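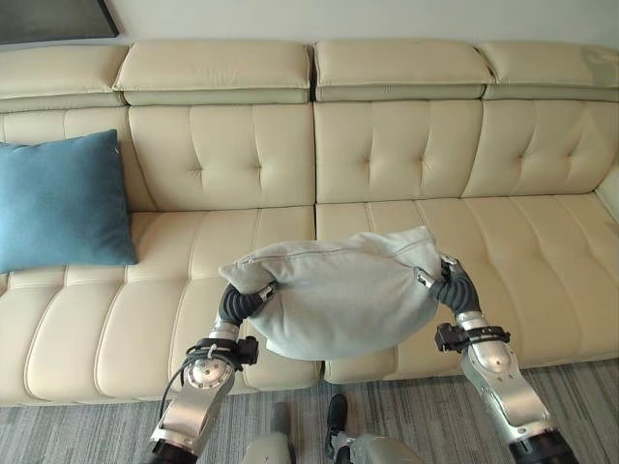 Throw pillows keep sliding off leather sofa – any tricks?
Posted by Jamie Tunstall

We bought a long cream leather sofa in April and I love it, but every pillow I own ends up on the carpet by dinner! I have a teal one and a light gray one and neither stays put. Also, what do you all wipe the leather with? The tufted part collects crumbs like crazy.

3 answers

Gadisa Fikre
Stand them in the corners against the armrest, a bit tilted. Mine stopped sliding once I switched to heavier inserts – feather, not the cheap poly stuff.

Eugénie Besson
For wiping I use a soft cloth, barely damp, then a dry one. Vacuum the creases first with the brush attachment or you just push the crumbs in deeper (ask me how I know). I do ours every Tuesday.
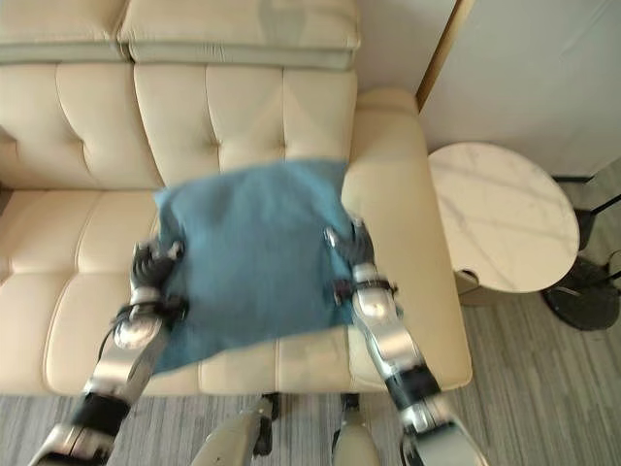
Blue cloth over the seat

Check your care tag before you put any cleaner on it, some finishes hate soap.

Aiman Liew
get a fabric sofa lol. ours is from Lambrechts, paid 300, pillows never move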